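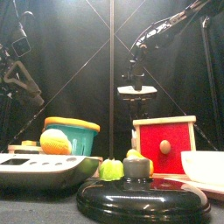
Red box on a gray tabletop.

Home Kitchen Reviews Archive Contact

Budanon kitchen scale by Platitard: review
February 2025

I bought the Budanon to replace a Lo scale that had started to drift. The Lo would read fine when I put the bowl on, then lose a few grams while I looked for the sugar. It was old and had been dropped. I paid $26 for the Budanon at Pratel and have used it almost every day since, mostly for bread and coffee and sometimes for mail.

The platform is glass over a plastic body. It is thin enough to stand on edge behind the cutting boards, where mine lives. There are two buttons, one for power and zero and one for units. The units are grams, ounces, pounds and ounces, and milliliters. The milliliter setting assumes you are weighing water, so I never use it for oil or milk.

Accuracy is good for the price. I have a 500 gram calibration weight left over from another hobby, and the scale reads it correctly in the middle of the platform. In the corners it can be off by a gram, which does not matter for flour. Small amounts are weaker. If you shake yeast in slowly the number stays at zero for a while and then jumps. Weigh small things in a separate cup, then lift the cup off and put it back to get a fresh reading. I do this for salt as well now.

The zero button works quickly and will subtract a heavy bowl without complaint. My largest mixing bowl hangs over the display, though, and I have to bend down and look under the rim. A display that pulled out would fix that. So would moving it forward a little. I have ended up using a narrower bowl for dough and pouring it into the big one after.

Shutoff is my main complaint. The scale turns itself off after two minutes with no change in weight, and when it does, it forgets the zero. If you stop to answer the door in the middle of a recipe you come back to a blank display and have to work out what was in the bowl. I write the amounts down as I go. There is no setting to change this. The manual is one folded sheet and does not mention it at all.

For coffee it is fine. A 12 ounce mug with a dripper on top fits on the platform and the display stays in view. It has no timer. The readout lags behind the pour by a moment, so stop a few grams short and let it catch up.

Cleaning is easy on top and annoying around the edge, where the glass meets the plastic. Flour packs into that gap. A dry toothbrush gets most of it out. The buttons are under a flat film and wipe clean, but they sometimes respond to a wet cloth and switch the units to ounces. I have started a loaf in ounces by mistake because of this.

It takes two AAA batteries, included in the box. Mine are still the original pair. The battery door is stiff and I use a butter knife on it.
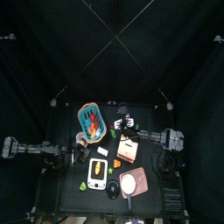 Can the scale be used on a soft surface such as a folded towel or a placemat?

Use it on a hard, level counter only. On a towel the feet sink unevenly and the reading wanders. A thin, firm placemat is usually all right, but check the reading with something you know the weight of.

I would buy the Budanon again at the same price for general baking. If you mostly weigh yeast, spices or espresso, get a small pocket scale for those. Pratel also sells it in white. I plan to go back to it in April and check the weight again, mainly to see if the corners have gotten worse.

Contact us | Copyright 2025 | Back to top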